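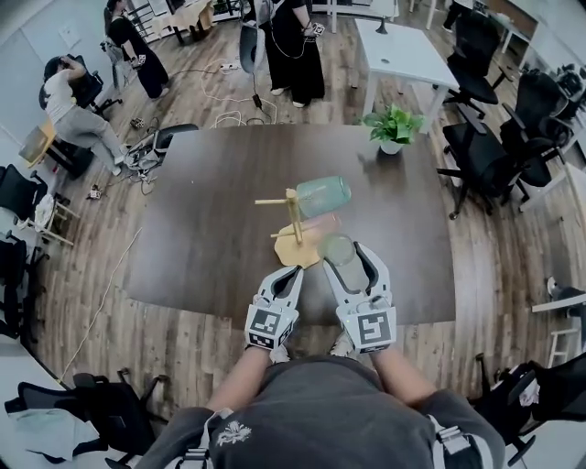

Mircea Bogdan says the mug tree should be the first thing anyone tries, and he's right! It looks simple until you're hunting for a free peg with a glass jar in the other hand.

4 min read · 13 comments

# Skila Tabletop Tidying

Skila is a growing set of short tidying sessions with ordinary household things: jars, mugs, mug trees, potted plants, all the stuff that drifts onto a big table and stays there. We love this material (maybe a bit too much) and want more people to play with it.

## What's inside

- 50 sessions, sorted into 7 folders by type of object
- `notes/` – one plain text file per session
- `layouts/` – sketches of where things should end up

Start with `glassware`. Jars on their sides are the best part of the whole collection – they roll, they're see-through, and everybody sets them upright a little differently. Mug trees get their own folder, `pegs`, and so do plants.

## Tidying rules

1. Jars end upright, mouth up.
2. Mugs hang by the handle, never upside down on a post.
3. Plants stay on the table. Move them if you need the room, then put them back.

## Known gaps

Session 16 has no layout sketch. The Drondville notes say "cup" and "mug" for the same thing in places, and Kieran Whitlock is working through them now. Lids are hardly covered at all, so if you have a drawer full of odd ones, please write to us!

## Changes

July: added `pegs`, renamed `pots` to `plants`, fixed typos in the Echeverri notes.

Shared 16 times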